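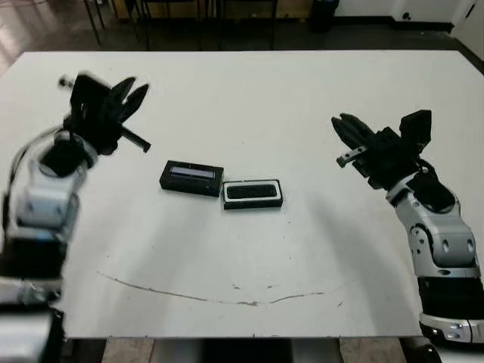
Drurkton Publishes Gripper Service Procedure for Two-Arm Table Cells

April 22, 2018

Drurkton today released the written service procedure for its Endale two-arm table cell. The document covers gripper inspection, cable routing, wrist camera checks and the return-to-work test. It replaces the separate arm and gripper sheets supplied with earlier cells and applies to all units with paired parallel grippers.

The procedure sets the inspection interval at 1,000 operating hours. Grippers that handle hard-edged parts, such as cases, trays and lidded boxes, are inspected at half that interval. Hours are read from the controller log and entered on the service card before any work begins.

Both arms are first moved to the service position and the drives are locked. The technician checks the finger faces for wear, rounding and loose material. Scuffing at the fingertips is acceptable if the finger still closes flat against the gauge block. Fingers are replaced in pairs, including cases where only one is out of limits. Finger screws are removed, cleaned and refitted with new thread locker, which must cure for 30 minutes before the gripper is cycled.

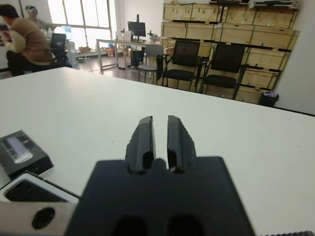 The wrist camera is checked next. Its mounting plate must sit square to the gripper body, and the view must include both fingertips with the gripper open and closed. If the plate has been removed for any reason, the full hand-eye calibration is repeated. A shortened calibration was allowed under the previous sheets and has been withdrawn.

"Most of the faults we logged in the field came back to the plate or the cable," said Oisín Lenihan, service engineering lead at Drurkton. "The arm itself was within tolerance in nearly every case. The new procedure puts the inspection time where the faults are."

Cable inspection now has its own section. External cables are followed by hand from wrist to base with the arm in the service position, then watched through a slow joint sweep. The cable must keep a free loop at the wrist at both ends of travel. Ties are not to be placed on a moving joint. Any cable with a flattened or stiff section is replaced, and the removed part is tagged with the arm side and the hour reading.

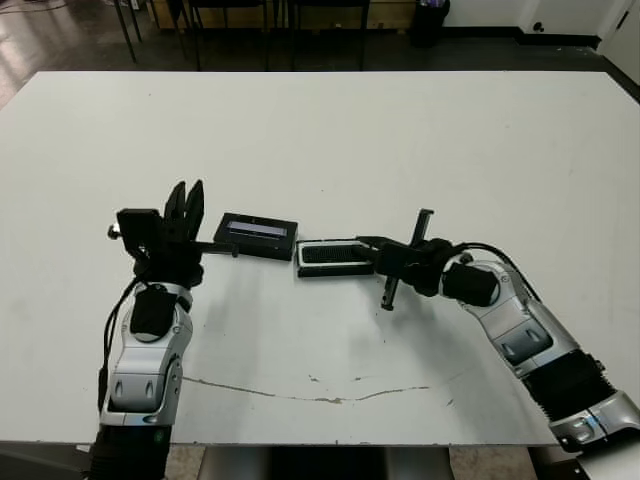
The return-to-work test is run with the cell's normal workpieces at reduced speed. Each arm completes 11 approach, grip and release cycles on its own, followed by five cycles with both arms operating in the shared zone. A cycle in which a part shifts on release is recorded as a failure. After two failures the test stops and the technician goes back to the finger gauge step.

Table condition is included for the first time. Stains and light scuffs may remain if they do not affect part detection. Raised damage in the working area must be made flat before calibration, and the table height is then measured again at the four corners and entered in the controller.

The procedure was tried at the Akl workshop before release, and the order of several steps was changed as a result. The finger check was moved ahead of the camera check so that a finger change no longer forces a second calibration.

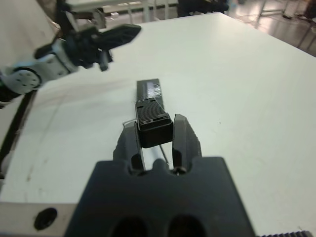

Sawsan Karam said the revised order had shortened a full service at the workshop and that the joint sweep had been the most useful addition. She asked that the gauge block be supplied with every cell, a change Drurkton has accepted for units shipped from July.

Existing customers will receive the procedure and a blank service card with their next parts order. Gauge blocks for older cells can be ordered separately under the gripper spares list. Cells under a service contract will be moved to the new interval at their next scheduled visit.

Press contact: Catrin Bowen, Drurkton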